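September, evening

I slept badly again, because the people upstairs were moving their chairs until very late. In the morning I drank my tea standing up and wrote a list for the day, but I finished only half of it. The letter to Anport is still not written. I will do it tomorrow before breakfast, when my head is fresh and my English is better.

Abdelilah telephoned at 3 and we spoke for a long time. He has found a room in Drukow, near the bus station, and he must pay 679 for each month, with heating included. He thinks it is expensive. I think so too, but I told him to take it, because winter is coming and he cannot stay with his cousin forever. He asked me also if I still have his big cooking pot. I have it, and I was a little ashamed, since I used it only yesterday for lentils. 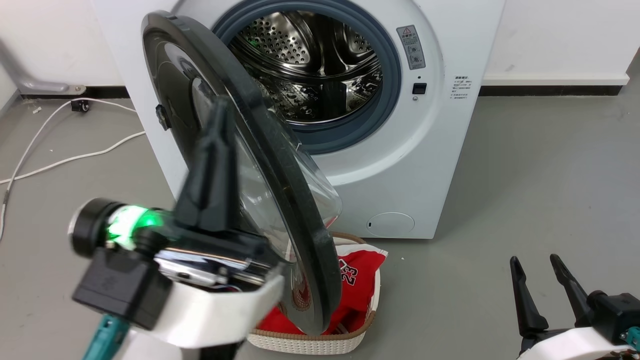

Laundry was the big question of this week for me. I let it grow too much, and every evening I said to myself "tomorrow". My mother washed on fixed days and she never had such a mountain in her house. I am not like her in this. The red jersey with the number 23 is in the white basket in front of the machine, and I looked at it for a while before doing anything, as if it could wash itself. I always have a fear with red things. Once, in my first year here, I washed a red towel together with my shirts for work, and I went to the office in pink for a whole month. So red goes alone, or with dark colors, and in cool water - this rule I keep very strictly.

I must also remember to clean the filter. Ruan Mabuza told me that he found a coin, two buttons and a hair clip in his, and he lives alone and has almost no hair. I laughed very much when he told it.

After supper I walked to the river and back. The air smelled already of autumn and I was sorry that I did not take my scarf. On the way I met Ruan, and he invited me to eat with them at 6 tomorrow. I said yes. I should bring something sweet, maybe the almond cake if the shop still has it - otherwise apples.

Now it is late and I will read a few pages and sleep.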